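Fungus gnats, round 3

Feb 20, 2026

I think I've finally got on top of the gnats! They came in with a fern I bought at Boychuk in October and spread to every pot on the windowsill (16 of them, my own silly fault). I let the soil dry right out, put sticky traps in the worst ones and started watering from the bottom, and the difference is huge.

The leaves still love a misting though, so the spray bottles are staying.

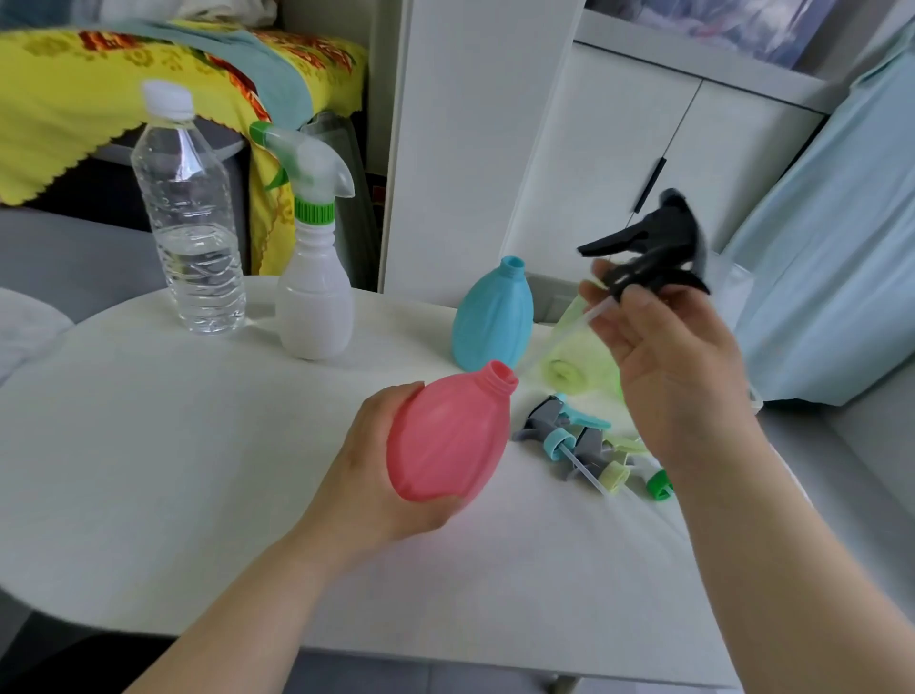 Pink bottle, black trigger.

My favourite discovery has been bottom watering. I fill the tub with 2 inches of water, park the pots in it and go make a coffee. Even the grumpy calathea has a new leaf coming, and it's the most gorgeous colour underneath. Next up is repotting the hoya!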